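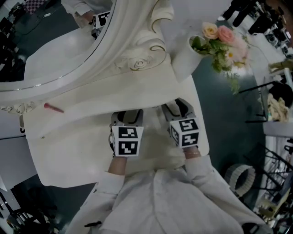 By Moreira

I caught the director of Nullenel over coffee, two hours before first preview at the Brevthorpe, and she was way calmer than I would've been! The house seats 210, and her last show played to twice that. "I wanted people close enough to hear a coat come off," she told me. The play is a two-hander about sisters selling a ferry, and yes, there's singing (a little).

She cut the intermission in April. "We kept losing the storm," she said. "People came back with a cookie and the storm was over." I laughed, but I've been that person – more than once. The script is down to 2,882 words of spoken text, and she's still eyeing the second ferry speech.

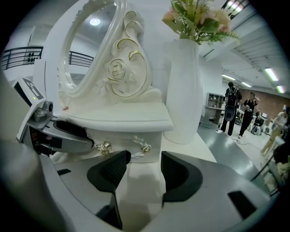
So how long does it run now?

"Eighty minutes, straight through. Latecomers wait for the first song."

I'm going back Friday, May 24, 2024, for opening night.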